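**Pliveo cell: new finger pads, new routine, very happy**

2022-05-06

If you've walked past the Pliveo cell this week and heard cheering, that was me and Tsz-kin Ko, and we're not sorry. The gripper has had its first proper strip-down since January and it's moving beautifully again.

Some background for those of you on the Useton side. The cell had got to 3,096 cycles on one set of finger pads, which is a lot more than the Womar sheet suggests, and by the end the left finger was closing a touch late. You could hear it: a soft click and then a second, softer click. On flat pieces it made no difference at all, but anything tall and thin was being nudged over a degree or two as the jaws met, and a degree or two is plenty when you're trying to put something into a foam cut-out.

So off came the fingers. Tsz-kin cleaned the slides (there was a surprising amount of blue foam dust in there, packed right into the corners) and I replaced the pads and both return springs. Please note that the spring kit has two lengths in the same bag! The short one goes on the left. I fitted them the wrong way round the first time and lost most of a morning to it.

After that we did the zero again from scratch. Home the arm, close the jaws on the gauge, save the offset, then open and close 20 times before checking it. The old notes said to check straight away, but new pads bed in a little and the number moves. We let it run overnight after that and found the log at 2,118 open-and-close moves the next day with no late closing at all. I've put the new steps in the Pan folder, and there's a printed copy taped inside the cabinet door.
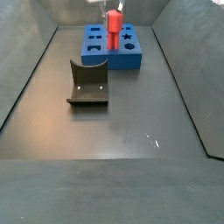
Grip height is the last thing to set, and it's my favourite bit, so forgive me for going on. You want the jaws as high on the piece as you can get away with, leaving everything that has to go into the foam well clear of the fingers. The red block is a lovely one for teaching this, with its solid top to hold and those two narrow legs underneath, and with it upright over the blue foam you can get your eye down level and see if it's leaning. Do this slowly, at 30 per cent speed, and stop just above the foam before you let it go any lower. If it leans, go back to the jaws and check the offset again before you touch the arm positions. Tsz-kin is running through the whole routine again on Tuesday after lunch, and there's room for two more people, so do come and have a go!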